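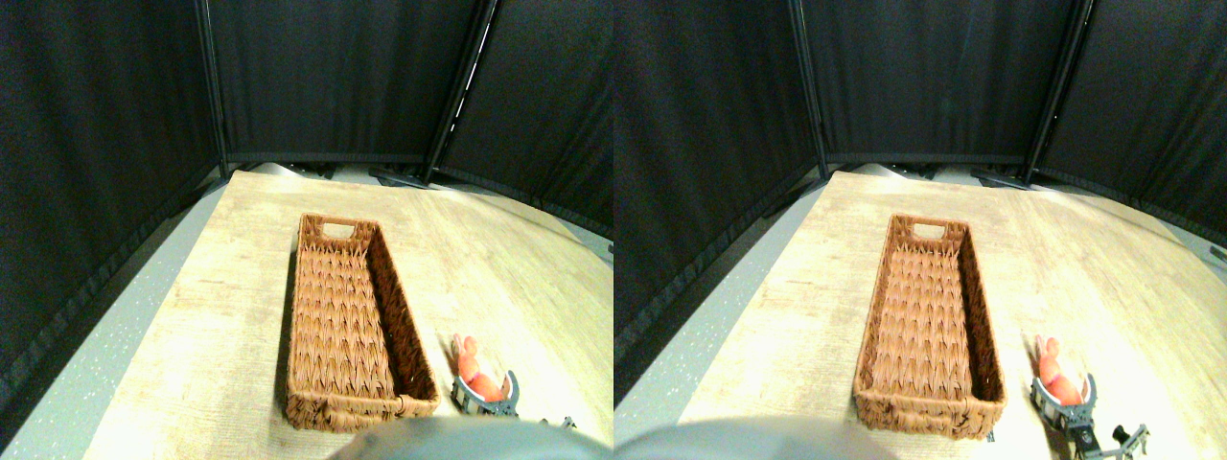 Teaching by Doing, One Basket at a Time

February
By the Grorgate features desk

Banafsheh Kazemi pours tea before she will talk about work, and by the time she does talk about it the tea has gone cold.

Her team at Femora gathers the examples a learning system studies before it tries a job alone. A person guides the arms through a small task, such as putting something pink in a woven basket, and every motion is saved. Then the table is set up again, a little differently.

"People picture me typing code all day," she says, "and mostly I'm moving a basket over by the width of my thumb - and then moving it again."

The current set calls for 2,000 examples, split among six operators. Kazemi asks them to stop after 20 in a row, since tired hands get sloppy and the system will happily learn sloppy. One stretch of 267 had to be thrown out last winter when everyone had fallen into starting from the same corner.

"Oh, I was heartbroken," she says, laughing. "But they were all the same example, really. You'd have a robot that was wonderful at one corner of one table."

She likes the woven basket best of all the containers. "Every strand throws its own little shadow. A plain box would be easier, and I don't want easier."

14 comments | 38 shares

Related
Yatsenko opens its second training floor
Brulletti on grippers for soft goods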